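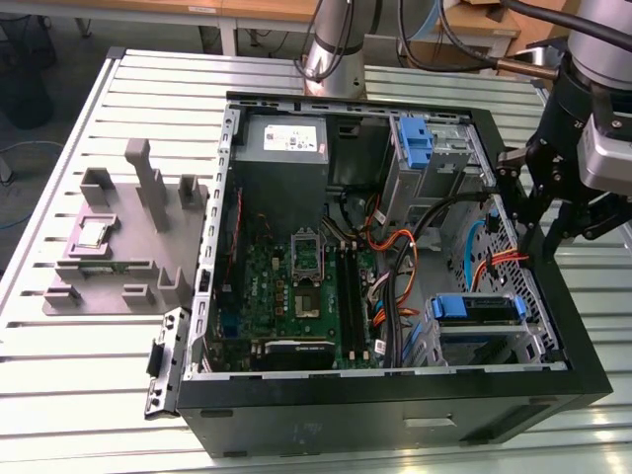

4 セルの設置と保守

4.1 対象とするセル

本章では、デスクトップ型計算機の部品装着に用いる双腕セルSkurneroについて、設置の手順、日常の点検、および故障時の修理を述べる。前章で述べた把持計画の評価は、すべてこのセルの上で行われた。評価の結果を他の施設で再現しようとする読者にとって、計画アルゴリズムの説明だけでは情報が足りないと著者らは考える。同じプログラムを使用しても、治具の傾きやケーブルの引き回しが異なれば、挿入の成功率は大きく変化する。

セルはFlostportの実験棟に置かれている。作業台はアルミフレームを平行に並べた構造であり、フレームの間の溝を利用して治具を任意の位置に固定することができる。図3に作業中のセルを示す。計算機の筐体は横に倒され、内部が上を向いた状態で台の中央にある。筐体の左には部品を保持するトレイがあり、右からは黒いグリッパを備えたアームが筐体の縁の上に入っている。奥に見える円筒形の柱は二台目のアームである。以下では手前の作業に使うアームを主アーム、奥のアームを副アームと呼ぶ。副アームは本論文の評価の範囲では待機姿勢に置かれ、動作の計画には障害物としてのみ現れる。

4.2 筐体の位置決め

筐体は毎回の試行の前に同じ位置に置かれなければならない。最初の設計では、作業台に四角い枠を固定し、その中に筐体を落とし込む方法を採用した。しかしこの方法では、筐体の外形の個体差が枠の余裕を超える場合があり、筐体が枠の縁に乗り上げて傾くことがあった。傾きは目で見てわからない程度に小さいが、ソケットの近くでは部品の挿入を妨げるのに十分である。

そこで現在は枠を廃止し、前面パネルの側と、電源ユニットに近い側の二つの面だけを基準として使っている。筐体を両方の基準に手で押し当て、その後に主アームの先端で内部の特徴点に触れて、残りの誤差を測定する。特徴点には、マザーボードの固定穴と、CPUソケットの金属枠の角を選んだ。ドライブケージの角も候補であったが、ケージは筐体に対してわずかに動くため、基準としては適さない。この点は、初期の試験でAzucena Zamudioが指摘したものである。

前面パネルを手前に向ける配置には、作業上の利点がある。実験者が台の手前に立つとき、パネルの面を両手で押すことができ、筐体の内部に手を入れる必要がない。一方で、この配置ではドライブケージが主アームの側に来る。アームが筐体の内部に入るときに、ケージの上を越えなければならない。安全な高さは、ケージの上端に付いた青いハンドルを含めて決める必要がある。筐体の三次元モデルにはこのハンドルが含まれていなかったので、著者らはモデルに直方体を追加した。

側面の金具についても同様である。図3の筐体では、左の縁からラッチの付いた金具が外側に突き出している。この金具は可動であり、試行の間に角度が変わることがある。トレイを筐体に近づけすぎると、金具が動いたときに接触する。現在の設置手順書では、金具を最も外側に開いた状態にしてから、トレイの位置を決めることになっている。

4.3 部品トレイ

部品トレイは灰色の樹脂を用いて3Dプリンタで製作した。平らな板の上に、柱と溝付きの保持部が複数立っている。CPUは四角い凹みに水平に置かれ、細長い基板モジュールは溝付きの柱の間に横に渡して保持される。トレイは一枚の部品として印刷されている。保持部を別々に印刷して板にねじで止める方法も試したが、ねじの緩みによる位置の変化を追跡することが難しく、採用しなかった。

CPU用の凹みの寸法は、設計で最も時間を要した部分である。凹みが狭いと、グリッパが部品を持ち上げるときに縁が引っかかり、部品が傾いたまま把持される。凹みが広いと、把持の前に部品の向きが定まらない。著者らは凹みの壁の上部にわずかな傾斜を設け、底に近い部分だけで部品を拘束する形状にした。この形状は印刷の方向に敏感である。板を寝かせて印刷した場合には良好であったが、板を立てて印刷した場合には、壁に積層の段が生じ、部品の角が段に止まった。

柱の溝は使用によって摩耗する。摩耗は溝の入口から始まり、保持された基板が少しずつ前に倒れるようになる。倒れた基板は、カメラによる検査では正常に見えることが多い。このため、点検では実験者が検査用の板を溝に差し込み、板の遊びを指で確かめる。数値による基準も検討したが、測定器を当てる力で柱自体が曲がるので、信頼できる値は得られなかった。指による判定は主観的であるが、実験者の間で判定が分かれた場合には交換すると定めることで、運用上の問題は生じていない。

トレイの交換後は、必ず全ての保持位置を教示し直す。板の外形だけを基準に位置を引き継ぐことは避けるべきである。同じデータから印刷した板であっても、反りの方向は一枚ごとに違う。

4.4 グリッパの調整

主アームの先端には、関節を持つ黒い指を備えたグリッパを取り付けている。指の各関節は小さなねじと軸で支えられている。この構造は形状の異なる部品に対応できる利点を持つが、平行に移動する単純な指と比べて、調整すべき箇所が多い。

調整は次の順序で行う。まず指を完全に開き、左右の指先の高さを比較する。次に指を閉じ、指先の間に薄い紙を挟んで、紙が均等に押さえられることを確認する。最後に、トレイ上のCPUを把持して持ち上げ、同じ凹みに戻す動作を繰り返す。最後の確認において部品が凹みの縁に触れる音がした場合は、最初の段階に戻る。指先の高さを後から補正値で合わせることも可能であるが、著者らはこの方法を勧めない。補正値は把持の幅によって異なる値を必要とし、幅を変えるたびに誤差が現れるからである。

関節のねじは、振動によって徐々に緩む。緩み止め剤を使用すると緩みは減るが、関節の動きが重くなり、把持力の推定に影響した。現在は緩み止め剤を使用せず、ねじの頭と指の本体にまたがる細い線を塗料で引き、線のずれを毎朝の点検で見る。線が途切れて見えるときは、ねじを締め直し、古い線を拭き取ってから新しい線を引く。古い線を残したまま引くと、次の点検でどちらの線を見るべきかが不明になる。

グリッパの交換時には、工具中心点の再測定が必要である。著者らは作業台に固定した尖った棒の先に指先を複数の姿勢で合わせる一般的な方法を使っている。姿勢の選択では、手首を大きく傾けた姿勢を必ず含めるべきである。筐体の右の壁に近い位置で作業するとき、手首は壁との接触を避けるために傾く。垂直に近い姿勢だけで測定した中心点は、この領域で誤差が大きかった。

サイト内検索　キーワードを入力　検索　詳細検索

4.5 ケーブルの扱い

本セルで扱うケーブルには二種類がある。一つは筐体の内部の配線であり、もう一つはセル自体の配線である。両者は別々の問題を生じさせる。

筐体の内部では、橙と赤の電源線の束が、電源ユニットの付近からメモリスロットの横を通って下に延びている。また、太い黒のケーブルが上側のドライブケージの近くから弧を描いて内部を横切る。これらの配線は柔らかく、試行のたびに形が変わる。深度カメラの計測では、細い線は欠落しやすく、束の高さは実際より低く推定される傾向があった。著者らは計画の段階で、配線の領域に一定の厚みを加えた障害物を置いている。厚みを大きくすると安全であるが、メモリスロットの端に到達できる経路が失われる。この値は筐体の機種ごとに人が決めており、自動化は今後の課題である。

配線を結束バンドでまとめてしまえば、問題は容易になる。しかし、実際の修理の現場に持ち込まれる計算機の配線は整理されていないことが多い。本研究の目的を考慮して、配線は納品されたままの状態に保つことにした。ただし、試行の開始時に線がCPUソケットの上に垂れている場合には、実験者が手で横に移動させる。この介入は記録に残し、成功率の集計では別に扱った。

セル自体の配線については、アームの外側に沿うケーブルが最も故障しやすい。手首が回転すると、ケーブルはねじられると同時に引かれる。余長が少ないとコネクタに力が加わり、余長が多いと輪になった部分が筐体の縁に掛かる。適切な余長は、作業領域の四隅に手首を移動させ、各位置で限界まで回転させて決めた。副アームのケーブルは柱に巻いてあるため、主アームの経路に垂れることはないが、主アームのケーブルとの間隔は点検の項目に含めている。

4.6 日常点検

点検は一日の最初の試行の前に行う。項目の順序は、後の項目が前の項目の結果を壊さないように決められた。作業台の溝の清掃を最初に置く理由は、清掃の際に治具に触れる可能性があるためである。溝には印刷した樹脂の破片や小さなねじが入り込み、治具の固定具の下に挟まると、トレイがわずかに浮く。

清掃の次に、トレイと二つの基準の固定を手で確認する。続いてグリッパの塗料の線、ケーブルの余長、カメラの視野の順に進む。その後、筐体を置かずに主アームを全経路で低速に動かし、異音を聞く。最後に筐体を置き、特徴点の測定を行う。測定値が前日の値から許容範囲を超えて変化していた場合、その日の試行は開始せず、原因を調べる。

CPUソケットの状態は、電源を切った筐体で個別に確認する。レバーと金属枠が上がっていること、およびピンの面に異物がないことを、拡大鏡で見る。ピンの曲がりは肉眼では見落としやすい。挿入に失敗した試行の後は、たとえ軽い接触であっても同じ確認を行う。曲がったピンを針で戻す作業は可能であるが、戻したソケットでは接触力の波形が変化したので、評価用の試行には使用しなかった。

点検の記録にはOndierを使用した。当初は自由記述の欄だけを設けていたが、同じ現象が書く人によって異なる言葉で表現され、後から検索することが困難であった。Heidrun Ammannが用語の一覧を作成し、現象の名称を選択してから補足を書く形式に改めた。改めた後も、一覧にない現象のために自由記述は残されている。

4.7 故障の事例

評価期間の3か月に、セルは合計2,727回の挿入動作を実行した。このうち509回は調整と点検のための動作であり、前章の成功率には含まれていない。評価を中断して修理を必要とした故障は4件であった。

最初の故障は、グリッパの指が指令の途中で停止するものであった。制御器の記録には過電流の警告が残っていた。指を分解したところ、関節の軸に樹脂の粉が詰まっていた。粉はトレイの柱が削れて生じたものと推定される。軸を清掃し、柱の角に丸みを付けた新しいトレイに交換した。

二番目の故障は手首付近のコネクタの接触不良である。特定の姿勢でのみ通信が途切れ、低速の点検動作では再現しなかった。Svitlana Nazarenkoがケーブルを手で軽く引きながら手首を一段ずつ回転させ、途切れる角度を特定した。ケーブルを交換し、引く力がコネクタに直接伝わらないように、手前に固定点を一つ加えた。以後、点検動作の最後に通常の速度での往復を一度加えている。

三番目の故障では、CPUの挿入位置が数日にわたって同じ方向にずれ続けた。著者らは最初にカメラの校正を疑い、校正を繰り返したが、ずれは解消しなかった。原因は基準の一つを固定するねじの緩みであった。筐体を押し当てる操作が毎回同じ方向の力を加えるため、基準は少しずつ移動していた。この間の手の確認では、基準は固定されていると判定されていた。現在は基準の横に目印の線を引き、手の確認と目の確認を併用している。この故障で得られた試行は、ずれの量が後から計算できるものも含めて、すべて評価から除外した。

最後の故障は、主アームの手首がドライブケージに接触し、保護停止に至ったものである。調査の結果、ケージの中のドライブ用の青いキャディが完全に押し込まれておらず、モデルより突き出していたことがわかった。アームとグリッパに損傷はなかったが、ケージが変形したので筐体を交換した。キャディの位置の確認は、筐体を置く手順の中に加えた。

4.8 設置に関する考察

以上の故障のうち、把持計画の誤りに直接帰することができるものはなかった。一方で、三番目の故障のように、設置の変化が計画の誤差と区別しにくい形で現れる場合があった。特徴点の測定を毎朝行っていたにもかかわらず発見が遅れた理由は、一日ごとの変化が許容範囲の内にあったことである。前日の値との比較に加えて、設置直後の値との比較を行うべきであった。Leonie Ackermannが作成した現在の測定プログラムは、両方の差を表示する。

本章の手順は、単一の機種の筐体を対象に作られている。異なる機種では、前面パネルの形状や電源ユニットの位置が異なり、二つの面を基準にする方法がそのまま使えるとは限らない。特に前面パネルの面が曲がっている場合、押し当てたときの姿勢が一つに定まらない。February以降に予備的に試した曲面パネルの筐体では、基準の面を点で接触する形に変更した。その結果は評価数が少なく、本論文では報告しない。

また、手順の多くが熟練した実験者の手の感覚に依存していることも制約である。溝の遊びの判定と配線の退避は、その代表的なものである。Friederike Rotheは評価期間の途中からセルの運用に参加し、手順書だけを用いて点検を行った。その際に迷った箇所を本人が書き出し、手順書の記述を改訂した。改訂された箇所は、手で加える力の程度に関するものが最も多かった。次章では、これらの設置条件の下で得られた接触力の波形を分析する。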